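Notebook - bench 2, November

Adhesive peel tests, second batch. Wevmont primer on the Dromham film, compared against the unprimed strips from the first batch.

Prep

Cut strips from the outer half of the roll. The inner half has a curl that lifts the free end before the load comes on. Wiped with isopropyl, left to flash off, primed one side only. Mihret Negussie did the roller passes so that the hand pressure stays the same as last time. Dwell 20 minutes, then clamped.

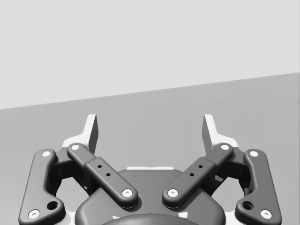
Load cell check

Zero drifted upward during warm-up and settled after lunch. Hung the 900 g mass, read it, took it off, read zero again. Return to zero is fine. The Trindberg amplifier still needs its gain knob taped, it moves if the cable is pulled. Crosshead speed set to 100 mm/min for all strips, same as the first batch.

Runs

Unprimed strips peel clean from the panel with a flat trace after the initial peak. Primed strips show a higher plateau and a sawtooth toward the end. I read the sawtooth as stick-slip - the peel front stops, loads up, then jumps. Strip 563 tore at the clamp and is left out of the average. The tear started at a nick from the cutter, so the blade gets changed before the next set.
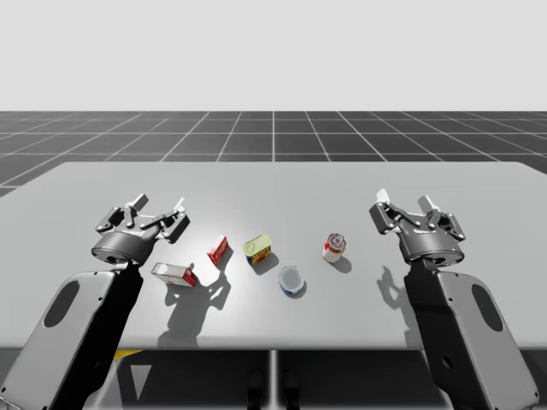

The residue on the primed panels is patchy and sits mostly at the trailing end, where the roller was lifted. That points to uneven pressure at the end of each pass. Mihret suggests running the roller off onto a scrap panel butted against the real one. Will try that before blaming the primer.

Humidity log for the afternoon has a gap from 2:10 to 2:50. Logger battery. No runs fall inside the gap except the torn strip.

To do: new blade, scrap panel run-off, repeat the primed set at half speed. Ask Ambaye for the film data sheet - the copy in the binder is for the older thickness.
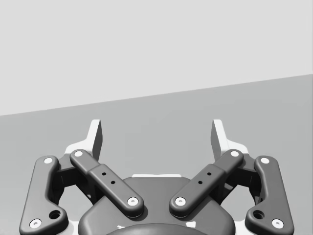 Gripper over bare tabletop, simulated view.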